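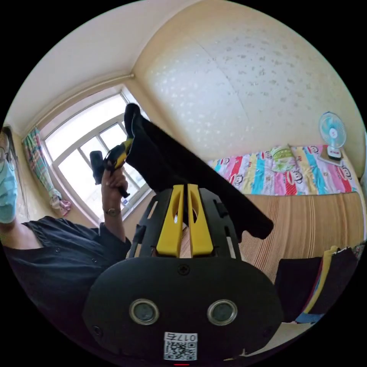 Can I build the hand gripper without a 3D printer?
You can, if you order the kit with the printed parts in it. The plain kit is screws, rails, electronics and springs only and you'll need to print the housing and fingers yourself or get a mate to.

Uto Hand Gripper, build-it-yourself kit
From Clesier
Page updated 23 March 2024

Kit with printed parts: £245
Kit without printed parts: price on asking, depends what springs are in
In stock. Small batches. If it says in stock it's on the shelf.

Hand-held parallel gripper you build on a kitchen table or a workshop bench. You hold it, squeeze the trigger, the fingers close. Records what the fingers did while you did it, so you can play the same job back later on an arm. Or never put it on an arm at all, plenty of people just want the recordings.

Works as a single but most people end up with two. Cloth especially. One on each end of a pair of dark trousers, lift, let it drape, lay it down. Singles are fine for cups, pegs, tidying drawers.

What's in the box

Black housing, two halves (printed kit only)
Open gripper body with slotted side rails, black
Yellow fingers, pair, oval cutout near the top (printed kit only)
Front plate with two round windows, silver rims
Trigger, trigger spring, spare trigger spring
Main board with the connector already soldered
Red light strip, cut to length
Bag of screws. Bag of slightly longer screws. Don't mix them
Sticker sheet with your number and the code on it
Paper build sheet, one side

Not in the box

Battery. Any USB power bank that fits your pocket
USB cable
Screwdriver, small cross head
Memory card
Glue. You shouldn't need glue. If you're reaching for glue something has gone in backwards

Weight built up is 508 g without the cable. Feels heavier after an hour, see wrist note further down.

Building it

Allow an evening. Second one goes a lot quicker.

Rails first. Loose, don't tighten. Slide the finger carriers on and run them end to end by hand. They should drop under their own weight if you tip the body up. If they stick, wipe the slots with a dry rag and try again before you go at it with sandpaper. Then tighten, a bit each side, checking the slide as you go.

Fingers next. Ovals at the tip end, away from the carrier. They'll go on the other way and look ok and then nothing lines up.

Board goes in the lower half of the housing. Connector towards you. Feed the light strip out through the slot at the bottom before you close up, not after (we have all done it after). The two windows go in the front plate from behind and the black screw between them goes in last, finger tight then a quarter turn. Any more and the plate bows.

Small screw low down on the side is the one that holds the halves together. Its the short one. A long one in there will touch the board. Please don't.

Sticker wherever you like so long as it's flat. Upside down is fine, the code scans from any angle. Keep your number written down somewhere else as well, it's how two grippers get told apart when you pair them.

First power on

Red strip should light. If it doesn't:
Power bank gone to sleep. Common. Press its button.
Cable is charge only. Fine for the light, useless for the recordings.
Strip plugged in wrong way round. No harm done, turn it over.

Squeeze and release the trigger a few times so it learns fully open and fully closed. Do this every time you change fingers.

Cloth, some notes

Most of the email we get is about cloth so it has its own bit.

Pinch, don't clamp. Get a fold between the fingers and stop when it holds. Squeezing till the fingers bow doesn't help and the recording comes out useless.
Dark cloth is harder than light cloth. Work near a window if you can, or put a lamp on.
Two grippers on one garment: start recording on both before you touch anything. Clap the fingers together once so you can line the two up later.
A bed is a good height for folding. So's an ironing board. Floor is murder on the back.
Busy bedspreads are fine. Some people clear everything off and use a plain sheet, we stopped bothering.
Leave the pile of clothes where your other hand can get at it.
Long sleeves catch in the rails. Roll them up.

Wrist. Put it down every so often. Swap hands if you're on a single. A lot of the weight sits in front of your hand and you'll know about it next morning.

Fingers and spares

Yellow is the standard, medium stiff. Printed for us by Ahonen and they do a good clean edge. Softer ones are coming in July, same shape, better for knitwear. Won't be yellow, so you can tell which are on.

If you print your own, the file is on the download page. Print them lying flat, standing up they snap at the oval. Ours did 2,653 closes before the first one cracked, a home printed pair stood upright managed 1,317. That was one pair of each so don't take it as gospel.

Spare fingers, pair
Spare trigger spring
Spare front plate
Spare screw bags, state short or long
All on the parts page. Postage is the same whether you order one bag or the lot.

Shared workshops

Clallach workshop keeps built pairs on the shelf for members, and a box of bits under the bench. Ask at the door, bring your own power bank and memory card. Kits can be collected from there too if you tick the box at checkout, saves the postage. Please wait for the email before setting off.

If your own workshop wants a set, get in touch. We can send kits with numbers that run on from each other, makes pairing less of a faff. No discount on under a handful, sorry, margins are thin.

Known faults, this batch

Trigger a bit gritty out of the bag. Wears in.
Build sheet says four long screws in the body. There are four but step two calls them short. They're long.
Some front plates have a rough edge round the left window hole. Knife takes it off.
Lid of the screw bag box pops open in the post. Open over a tray.

Safety

Not a toy. Fingers won't hurt you much but the carriers will nip. Keep hair back and away from the rails. Don't run it off anything except a USB supply. Not for wet work, housing isn't sealed.

Returns

Unbuilt kits, send it back in the box, full refund once it's here. Part built, email first, we'll usually just post the bit that's wrong. We don't take back home printed parts.

Questions that aren't covered go to the contact form. Put your sticker number in the first line or we'll only have to write back and ask for it. Replies can be slow when a batch is going out.

Also bought with this
Spare fingers, pair
Pairing cable, short
Padded strap for the handle
Bench stand, holds two, comes flat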